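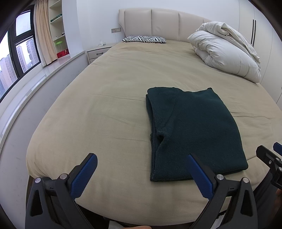
Packing for a week on foot

I've got 16 miles to do on the first day and I still haven't decided about the jumper. It's the thick green one, the fuzzy one, and it takes up as much of the rucksack as everything else I own put together. But it's November and I've read what people say about the hostel at Zolum (one radiator, and you have to ask for it), so I keep folding it up and unfolding it again.

Anyway, the walk! I've been going on about the Landar path since the spring, when I found an old guidebook in the charity shop for 20p with somebody's pencil notes all the way through. Whoever it was did not like the second day. "Mud, then more mud, then a bull," it says next to the river crossing. I've looked at the newer map and the path goes up over the hill now, so I'm hoping the bull has been left out of it.

The whole route is 91 miles and I'm giving myself seven days, with a short one in the middle at Chu so I can wash some socks and eat something that hasn't been in a plastic tub. My friend Saulius Siliņa did it in five, but he walks like he's late for a train and he can't remember a single thing he saw. I want to stop for tea. I want to look in the churches and read the noticeboards and find out who won the marrow competition.

Boots are sorted. I wore them round the supermarket for a fortnight and then up the hill behind the allotments, and my left heel has finally stopped complaining. I also bought a proper waterproof after years of making do with one that let water in at both shoulders - it cost £185 and I felt a bit sick at the till, but I've decided it's cheaper than being miserable.

The bit I'm nervous about is the stretch after Poltent, where there's no shop and no bus for a day and a half. I've got oatcakes, cheese, a lot of raisins and far too many teabags. If anyone has walked it recently, could you tell me whether the tap by the chapel is still working? The guidebook says yes but the guidebook also says there's a telephone box.

I'll try to post from Chu if the pub has wifi. My sister is having the cat and the tomatoes are finished, so there's only the bins to sort out before I go.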